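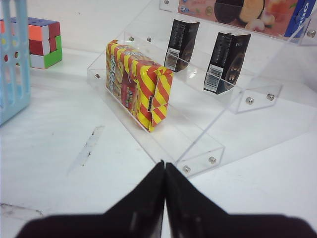

Wrist camera, fingertips just short of the front lip. The round silver screws are what we label.

Finding clear shelves from their screws (quick how-to)
Virgil Jitaru, Zinbridge - updated 15 June 2020

Quick writeup, three people asked me the same thing in one week. This is how we get shelf poses for the clear acrylic stands in the snack picking task, using the wrist camera only, no depth. Code is in the wovumance folder of the Kamolrat repo. If you don't have access ask me.

The problem

Clear acrylic. Depth sensor looks straight through it or gives garbage at the edges. Segmentation net finds the packages fine and finds the shelf almost never. So the policy knows where the box is and has no idea there's a lip in front of it. Gripper comes in low, hits the lip, stand slides, run over.

We tried tape on the edges. Works great, but then the policy learns tape. Took it off again in April.

What the stands do have is screws. Small, round, metal, they don't move relative to the panels and you can see them even when the panel edge is lost in the glare. Measure where the screws are once, find them in the wrist picture, solve for the stand pose, and every shelf and lip comes along for free. That's the whole method. We call it Wovumance, don't ask.

What you need

- Calibrated wrist camera (intrinsics AND hand-eye, see step 1)
- The stand, assembled, screws tight
- Calipers
- A set of wrist frames with the arm stopped. Moving frames are useless for labeling
- An afternoon

Step 1. Check hand-eye first

Really do this first. I've skipped it twice and lost a day both times. Put the calibration board flat on the table, drive the wrist to a handful of poses, project the board corners back into the picture. If the corners are off by more than 2 pixels, redo the calibration. Don't go on and hope.

Fingertips should show up in the same place in every wrist frame when the gripper is at the same opening. If they creep, camera mount is loose. Tighten, recalibrate.

Step 2. Measure the stand

Pick an origin. We use the left screw on the lowest shelf. Calipers from there to every other screw, write x, y, z in millimeters in stand.yaml. Give each screw a name and say which panel it's on, lip or shelf or rear edge. You'll want that later when half of them are hidden.

Then add the lips as line segments in the same file. Top edge of the lip, both ends. The planner only cares about the top edge.

Each stand gets its own file even if they're the same model. Holes are drilled close to the same place, not exactly the same place. Cost us a week to figure that out.

Step 3. Collect frames

Our set is called Husent. 3846 wrist frames, all with the arm stopped, all with the shelves stocked like they would be in a real run. Don't collect on bare shelves. The packages hide screws, they put dark things behind clear panels, they throw reflections, and the detector has to see all that.

Change between stops:
- what's on which shelf
- angle of the stand on the table, small turns are enough
- gripper height over the lip
- room lights, one bank or both

Leave other stuff on the table too. A colorful cube is a good distractor. Barcode stickers turned out to be a bad one for the detector, it kept putting screws on the sticker corners until we had enough of them in training. 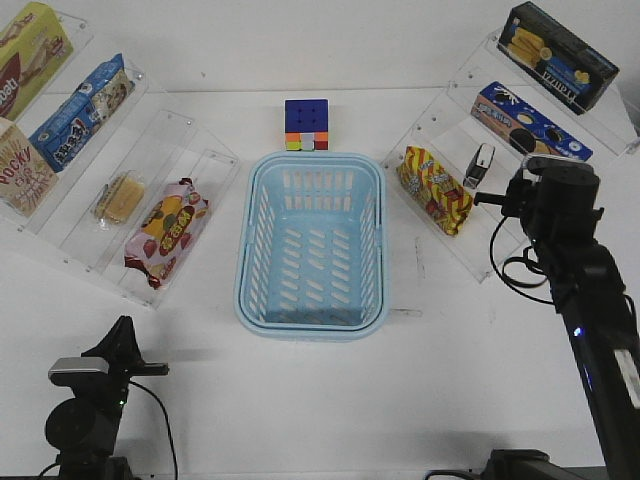

Keep both stands in the set from day one. We started with the one on the right only and the detector learned that lips always slope the same way. Had to go back and collect the left side, then retrain everyting. Same goes for the arms if you run two of them - collect from both wrists, the mounts are never identical and the light hits differently.

Also move the basket around a bit. Slotted walls make lots of little round-ish blobs and you want those as negatives.

Step 4. Label

Run label_screws.py. Click the center of each screw, press the key for its name. Hidden screw: press h. Screw seen through a panel: still click it, but press t so it gets the "through" flag. Those are shifted a little by the acrylic and get a lower weight in the solve.

Do not guess. If you can't tell whether it's a screw or a highlight, skip it. A wrong point hurts a lot more than a missing one.

Speed is around 70 frames an hour once your hands know the keys. Slower before lunch. We split the set between four people and had everyone do the same small batch first, then compared. Most of the disagreement was on the "through" flag, so read the bit above again.

Step 5. Train the detector

Nothing fancy. Small heatmap net, one channel per panel type, not one per screw. The screws all look the same so asking the net to tell them apart is asking for trouble. Names get assigned in the next step from geometry.

Batch size 16, crop around the stand, random brightness. NO horizontal flip. The stand file isn't symmetric and flipped frames quietly wreck the panel labels. There's a flip option in the config and it's on by default, turn it off. I keep meaning to change the default.

Step 6. Solve for pose

solve_stand.py takes the detections plus stand.yaml plus the arm pose. It tries assignments of detections to named screws, keeps the one with the lowest reprojection error, refines. Needs four screws minimum, and they can't all be on one line. Two on a lip plus two on the rear edge of the same shelf is a nice set.

The table is flat and the stand sits on it, so pass --on-table. That fixes height and tilt and only leaves position and turn to solve for. Much more stable. Only leave it off if your stand is on something.

Step 7. Look at it before you trust it

Draw the lips back on the wrist picture. The drawn line should lie on the visible edge, end to end. If one end is right and the other floats off, one screw got the wrong name. If the whole line is shifted sideways, it's hand-eye again, step 1.

Then drive the gripper by hand until the tips are just over the lip and compare the height readout with what the solve says. Slow. Hand on the stop button.

Results so far

Short version, it helps. Lip hits were the most common failure on the lowest shelf before, now they're rare and it's mostly grasp slips that end a run. Upper shelves improved less. From up there the camera often gets only one lip pair and the solve falls back to the last good pose, fine until somebody bumps the stand.

I haven't run a proper comparison on the second tier. Numbers when I have them, please don't quote the short version in a paper.

Stuff that goes wrong

Solve jumps between two poses: too few screws. Raise the wrist a bit and take another frame.

Detector finds screws on shiny wrappers: crimped ends and folds do this. Add more of those frames. Raising the threshold kills the real ones too, don't bother.

Everything fine in the morning and bad in the afternoon: window. Blinds down, or collect afternoon frames.

Screw missing from the stand: mark it missing in stand.yaml, don't delete the line. Indexes shift if you delete it and old labels stop matching.

Pose good but gripper still touches: check the finger length in the gripper config. We swapped fingers and forgot, twice. Tips taper so the number you want is to the point, not to the pad.

Still to do

Tracking while the arm moves. Right now it's stop, look, go, and that's slow. Also want to try screws from the fixed camera as a backup for the upper shelves, resolution may not be good enough, havent checked. If you try it before me send me what you get.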